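Flodar gripper kit: review after three months

We bought the Flodar for kitchen bench work, mainly picking up and moving glass lids and other rounded cookware.
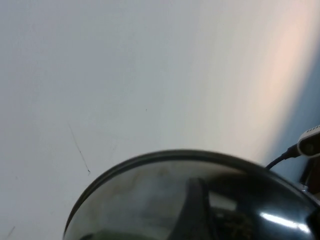

Murali Hegde reckons anyone pricing one of these should budget for spare finger pads first, as his team went through theirs by June.

He has a point. Pads come in packs of 13 at $200, and the quote we were given left them out. The kit itself is solid. Glossy, dark glass was our main worry when planning the purchase, and we set aside $307 for extra lighting. We have spent none of it so far.

The manual is thin and the mounting plate took two tries to line up. Delivery from Stullach was on time. Cable clips are extra too, so ask for them on the same order and save the second freight charge.

Score: 3 out of 5 for value, higher if the pads get cheaper.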